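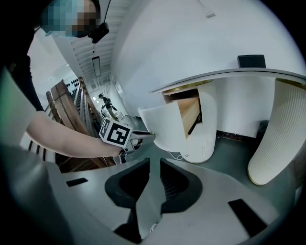

I joined the Stillik club because a friend told me there'd be soldering, and I have not touched a soldering iron once. What I have done, for most of this term, is open drawers. So many drawers! Our project for the Dendovura challenge is household chores, and the first chore on the list is putting small things away, so before any robot gets a go at it, people have to do the job by hand with the grippers and record the lot. You'd think a drawer would be the easy bit. Then you meet the cream-coloured cabinet with the curved, ribbed front, where the drawer face bulges out at you and you're trying to get one slim gripper tip up to the edge of it without clouting anything. My normal hand knows how to do that. My gripper hand is about four years old and grumpy.

Saodah Wijaya runs our sessions and she is endlessly patient. Her big rule is go slower than feels sensible. I'd been yanking everything like I was late for the bus (I usually am), and when she played my first lot of recordings back to me it was just a blur, a bang and then me saying sorry to a piece of furniture. We binned all of those. Fair enough too.

The other thing she's drilled into us is to finish the movement. If you open a drawer, open it, stop, then let go. Don't drift off halfway through and start thinking about lunch. I've been caught doing exactly that, more than once.

By the end of May the club had 953 recordings saved, which sounds like heaps until you start watching them and realise how many are somebody missing the handle. Intan Simanjuntak and I took on the sorting. She's much stricter than me. I'd be going "oh, that's nearly good" and she'd already have it in the reject folder and be on to the next one. We had a proper argument over one where the drawer opened beautifully but the person had started from the wrong spot. She won. I still think it was lovely.

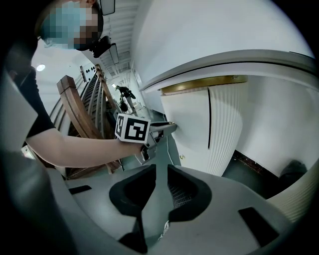 *Tip on the cupboard door, brass knob down low, marker cube riding above the wrist.*

Doors are a whole different headache. With a drawer you're mostly pulling straight back, but a door swings, so your wrist has to come around with it and your elbow has to go somewhere, and mine always wants to go where the other gripper is. Intan's trick is to stand a bit further to the side than you think you need to. I tried it and it helped a lot, though I did feel like I was sneaking up on the cupboard.

Also, please learn from me and check your marker cubes before you start. The tracking needs to see those black and white patterns, and I once did a very tidy run with my sleeve over mine. Short sleeves or pushed-up sleeves from now on. It's on the whiteboard at the club in capital letters with my initials next to it, thanks everyone. 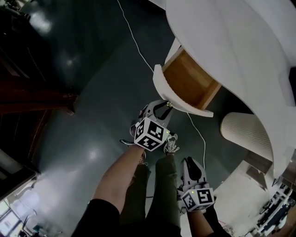 We've got five weeks left before we hand everything over to the Tjoa group, who are doing the training side of it. They're the ones who'll find out whether all our pulling and pushing is any use. I went to one of their catch-ups and understood maybe half, but they had a good go at explaining it and there were decent biscuits. What they'd like from us now is more variety — different starting positions, different speeds, left hand as well as right. My left hand was not pleased to hear it.

If you're in Predon and you fancy having a go, there are seven of us at the moment and we could really use a few more. You don't need to know any programming. I didn't, and I still only know enough to rename a folder. Sessions run up to two hours, and your forearms will be sore afterwards, so bring a snack and wear comfy shoes. Leave a comment below and I'll pass your name on to Saodah.

Next up for me is closing things, which I'm told is harder. I slammed one yesterday and Intan has already put it in the reject folder.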